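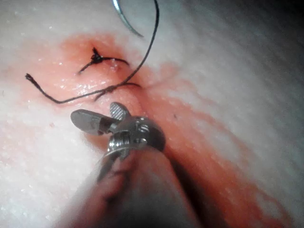
Consulate in Fovemari to Cut Its Hours

10 January 2020

The honorary consulate in Fovemari will open to the public four mornings a week instead of five, starting in April. The change was announced in a short note sent to registered residents and posted on the office door. No reason was given beyond a line about "a review of staffing abroad."

The note comes at an awkward time. Relations between the two governments have been cool since the fall, when each side sent home a junior diplomat from the other's embassy. Both foreign ministries have said the two matters are separate. The opposition in our own parliament does not accept this and has asked for the staffing review to be published. The ministry has said it will answer in writing but has not said when.

For readers who live in the Fovemari district, the practical side matters more. The office serves 3000 registered citizens, many of them retired or working on short contracts at the port. It handles passport renewals, birth registrations, notarized copies and proof-of-life forms for pensions. It does not issue visas, and it will not start doing so. Visa questions still go to the embassy.

What changes in April

The office will be closed on one extra weekday, still to be confirmed. Walk-in service ends. All visits will need an appointment, which can be made by phone or by letter. Online booking has been promised before and is mentioned again in the note, without a date.

Passport applications already submitted are not affected. If you have a collection slip, keep it and bring it with you. Slips issued under the old system stay valid.

Proof-of-life forms can still be signed at the town hall in Jidinano, under the arrangement made with the local authorities there. The town hall stamps them free of charge. Several readers have written to say they were asked for payment. If this happens to you, ask for a receipt and send us a copy.

The emergency phone line stays open at all hours. It is meant for arrests, accidents, deaths and lost travel documents, and callers with other questions will be told to ring back during office hours.

The petition

A petition against the cut was started at the Haberkorn bookstore and had 200 signatures when this issue was put together. It asks the ministry to keep the five-day week until online booking is working. Copies are also on the counter at the Donis café, and the last sheets will be collected there before the end of the month. You need to be a registered citizen to sign, and your registration number should be written clearly next to your name. Sheets without numbers were thrown out the last time a petition of this kind was sent in.

The ministry is not required to respond to it. The foreign affairs subcommittee can, however, put it on its agenda, and two members of the subcommittee have said they would support this. The next meeting is expected before the April change takes effect.

Registration reminder

If you moved during the past year, check that the consulate has your current address. Appointment letters go out by regular mail and are not forwarded. Address changes can be made by letter with a copy of your residence card.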